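Home | Papers | Authors | Search

Peel Geometry and the "Easy" Fruit
Rekha Semwal and Heriberto Ospina – April

3. What counts as peeled?

The banana is the fruit that packaging papers love to cite as opening itself. We doubt it. Solanki's snack survey scored 200 bananas as either peeled or unpeeled, with no class between the two, and most fruit in an eater's hand belongs in neither (Figure 3).
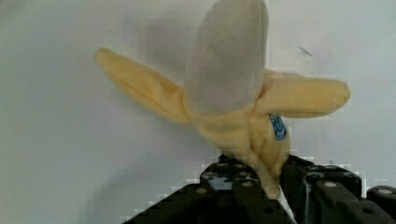 Page last changed: Monday, 20:00

Figure 3. Partially peeled banana, stem end down. Strips splay to the upper left and to the right; the lower peel stays bunched around the fruit.

The strips in Figure 3 do not match. One is long and curls at its narrow end, the other is thick and rounded. A model that assumes even strips, as the Kirkel model does, would have trouble with this fruit. The blue produce sticker is still on the lower peel, so counting stickers in the trash – Chaudhary's shortcut – says little about when peeling starts. We would want far better evidence before calling any peel "easy."

Contact the editors | © Uniyal Papers | Back to top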